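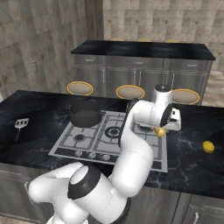 Care and Minor Repair of Household Books
Nelu Matei
Last revised 1 May 2021

These notes apply to ordinary reading copies: novels, poetry, plays and collected stories in cloth or paper covers. Anything signed, in vellum, or printed before 1850 should go to a conservator.

Shelving

Keep shelves off outside walls where possible, or leave an inch of air behind the books. Relative humidity should stay between 35 and 55 percent. A cheap dial hygrometer is good enough if you check it once a year against a damp salt test.

Stand books upright and snug. If you have to tilt the next book to get one out, the shelf is too tight. Remove a book by pushing in its neighbors and gripping the middle of the spine. Pulling on the top of the spine tears the headcap, and on cloth novels from the 1920s and 1930s it usually tears on the first try.

Oversize volumes lie flat, no more than three to a stack. A complete Shakespeare in one volume counts as oversize. The text block is too heavy for its hinges and will sag forward if stored upright without support.

Check the span of the shelf before loading it. A 3/4-inch pine board over 36 inches will bow under hardcovers. My own collection is over 700 volumes, and the only boards that have stayed straight are the ones with a front edge strip glued on.

Dusting

Hold the book closed, spine down, and brush the top edge away from the spine with a soft 2-inch paintbrush. Do not use spray polish or a damp cloth. Wipe the shelf itself damp and let it dry for an hour before the books go back.

Odor

Musty smell without visible mold can be reduced as follows.

Put an open tray of baking soda in the bottom of a lidded plastic tote. Set a wire rack over the tray.
Stand the book on the rack, fanned open.
Close the lid and leave it for five days. Check the pages for damp halfway through.
Replace the baking soda and repeat if needed.

Cigarette smoke takes longer. A Geddes paperback anthology of ghost stories I bought in September needed four rounds, and the glossy cover still smells faintly.

Visible mold is a separate problem. Bag the book, keep it away from the others, and find the source of the moisture first.

Loose Hinges

A hardcover hinge is loose when the text block drops away from the spine but the endpaper is still whole. Coat a thin knitting needle with PVA adhesive, slide it down the gap between the text block and the cover, and rotate it as you draw it out. Do both ends. Close the book, lay waxed paper inside each cover, and press under an even weight overnight.

Use PVA sparingly — a film, no drips. Rubber cement stains. Clear household tape yellows and leaves a residue that solvents only partly remove.

Detached Pages

Run a line of PVA no wider than 1/16 inch along the inner edge of the leaf, seat it with a strip of card, and press. This works for one or two leaves. My Larmont edition of a 418-page Victorian novel had lost most of its second chapter, and tipping the leaves in one at a time made the spine too thick to close. In that case have the whole book rebound or buy another copy.

Pencil Marks

Use a white vinyl eraser, working from the gutter outward in one direction. Brush the crumbs out before turning the page. Leave ink alone.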